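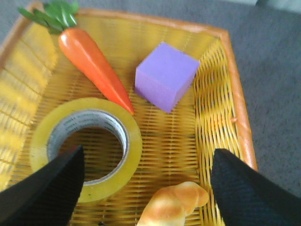

Blick der Handgelenkkamera in den Korb: Möhre, Schaumstoffwürfel, Paketband und unten zwischen den Fingern das Plastikgebäck

Leerer Flechtkorb wird nicht als leer erkannt, Greifplanung läuft endlos weiter

Kategorie: Robotik-Software > Wahrnehmung und Greifen

schaltnetz_77
Hallo zusammen, ich sitze seit Wochen an einer eigentlich simplen Aufgabe und komme nicht weiter. Der Arm soll einen Korb ausräumen, Teil für Teil, und aufhören, wenn nichts mehr drin ist. Klingt nach einem Nachmittag, dachte ich auch!

Zum Aufbau: Kamera sitzt am Handgelenk (RGB und Tiefe), Segmentierung macht Pravureck, Bahnplanung Moura, und die Finger steuere ich über Cenex an. Mein Ablauf ist bisher ganz brav: über den Korb fahren, Bild holen, segmentieren, den besten Griff nehmen, zugreifen, ablegen, von vorn. Solange gut erkennbare Sachen drinliegen, klappt das prima. Die Möhre ist überhaupt kein Thema, der lila Würfel auch nicht. Beim Klebeband habe ich manchmal eine Maske nur für den Pappkern und manchmal eine für die ganze Rolle, je nachdem, wie das Licht steht, aber damit könnte ich leben.

Mein eigentliches Problem ist das Ende. Pravureck liefert mir beim leeren Korb fast immer noch irgendwelche Kandidaten. Mal ist es ein Stück Flechtwerk mit einem hellen Glanzstreifen, mal die Ecke, in der zwei Wände auf den Boden treffen, und sehr gern auch die eigenen Fingerspitzen, die ja unten immer mit im Bild sind. Moura plant dann fröhlich eine Bahn dorthin, der Greifer macht zu, hat nichts, fährt hoch, und alles beginnt von vorn. Einmal lief das so durch, während ich Kaffee holen war. Im Log standen danach 550 Versuche, alle mit Status »ok«, weil die Bahn ja jedes Mal sauber gefahren wurde.

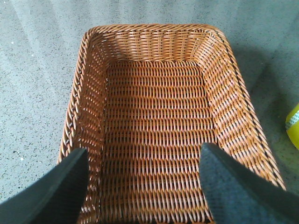
Die Mindestfläche für Masken habe ich schon hochgesetzt, aber dann verliere ich das Klebeband, wenn nur der Kern gefunden wird. Die Konfidenzschwelle hochzudrehen hilft auch nur halb, denn die Geisterkandidaten auf dem Geflecht haben teilweise bessere Werte als echte Teile. Und wenn ich einfach nach drei leeren Griffen abbreche, bleibt ab und zu doch noch etwas liegen.

Meine Frage also: Wie stellt man »Korb ist leer« vernünftig fest? Muss ich das Modell nachtrainieren oder geht das auch mit Geometrie? Neue Hardware kommt nicht in Frage, das Budget für dieses Jahr ist seit Stenovico weg (wer die Rechnungen von denen kennt, weiß Bescheid).

rostfrei
Hatte ich auch mal. Cenex neu installieren, danach ging es bei mir wieder. Sonst mal mit mehr Licht probieren.

tiefenrausch
Mehr Licht würde ich erst mal lassen, bei glänzendem Geflecht handelst du dir damit eher noch mehr Reflexe ein. Und Cenex kann hier gar nichts dafür, das bekommt ja nur gesagt, wann es zumachen soll.

Nachtrainieren würde ich auch noch nicht. Ich hatte ein ganz ähnliches Setup mit Kisten statt Körben und habe es am Ende ohne neues Modell hinbekommen. So bin ich vorgegangen:

Zuerst die Finger raus. Die Kamera ist fest mit dem Handgelenk verbunden, also liegen die Finger bei gleicher Öffnungsweite immer an derselben Stelle im Bild. Fahr vor jeder Aufnahme auf volle Öffnung, warte, bis Cenex die Endlage meldet, und leg eine feste Maske über beide Finger. Mach die Maske lieber ein bisschen zu groß als zu klein, an den Kanten ist die Tiefe sowieso Murks. Allein damit waren bei mir die meisten Phantomgriffe weg.

Ein Haken dabei: Ein Teil, das genau hinter dem Finger liegt, siehst du dann natürlich nicht. Wenn ich mir dein Bild anschaue, ragt der linke Finger schon über die Bandrolle. Ich würde deshalb nie aus einer einzigen Ansicht heraus »leer« melden. Nimm 2 Posen, die zweite ums Handgelenk gedreht, sodass die verdeckten Ecken frei werden. Das kostet etwas Zeit, aber du brauchst die zweite Ansicht ja nur, wenn die erste nichts mehr hergibt.

Dann der Korb selbst. Eine Ebene in den Boden einzupassen reicht bei deinem Geflecht vermutlich aus. Du hast Höhenunterschiede zwischen den Strängen und kleine Lücken, durch die man auf den Untergrund schaut – das ist Rauschen, und zwar ziemlich regelmäßiges. Schieb einen Medianfilter drüber, pass die Ebene robust ein (RANSAC tut es völlig) und schau dir nur an, was deutlich darüber liegt. Kandidaten von Pravureck, unter denen keine Punkte über der Ebene liegen, wirfst du weg, egal wie hoch die Konfidenz ist. Die schrägen Wände schneidest du vorher ab oder, schöner, du passt sie als eigene Ebenen mit ein. Abschneiden ist schneller gebaut, aber dann fehlen dir Teile, die an der Wand lehnen.

Beim Klebeband musst du aufpassen! Durchsichtiges Zeug liefert gern Löcher in der Tiefe oder Werte vom Boden darunter. Ich würde fehlende Tiefe deshalb nicht als »leer« werten, sondern als »unklar«, und so einen Fleck aus der zweiten Pose noch mal ansehen. Der Pappkern sollte in der Tiefe ordentlich kommen, den würde ich als Anker nehmen und die Maske von dort aus wachsen lassen.

Und noch was zum Log: Lass dir die Fingerposition nach dem Schließen zurückgeben. Ganz zu heißt nichts gegriffen, und das gehört als eigener Status ins Log. »ok« für eine gefahrene Bahn sagt dir ja nichts über den Griff. Den Ort merkst du dir und sperrst ihn in Moura, bis sich das Tiefenbild dort wieder ändert. Sonst läuft er dir immer wieder an dieselbe Stelle, weil der Kandidat beim nächsten Bild ja genauso gut aussieht.

pixelkante
Kann mich tiefenrausch nur anschließen, vor allem beim Sperren der Fehlgriffe. Eine Ergänzung, falls du doch irgendwann nachtrainieren willst: Nimm unbedingt leere Körbe in den Datensatz! Wir hatten im Dezember 1.000 Bilder beschriftet und auf jedem davon lag irgendwas. Das Netz hat dann einfach gelernt, dass immer was da ist. Leere Aufnahmen sind auch schnell gemacht, du musst ja nichts beschriften. Korb zwischendurch drehen und verschieben, Greifer in verschiedene Höhen fahren, Rollo mal auf, mal zu.

Und prüf mal, ob bei dir in Pravureck das automatische Zuschneiden aktiv ist. Bei uns wurde damit nah am Geflecht so stark vergrößert, dass einzelne Stränge als Objekte durchgingen. Häkchen raus und es war deutlich ruhiger. Ich meine, der Punkt steht unter Vorverarbeitung, aber leg mich da bitte nicht fest, ich habe gerade nur die alte Version hier.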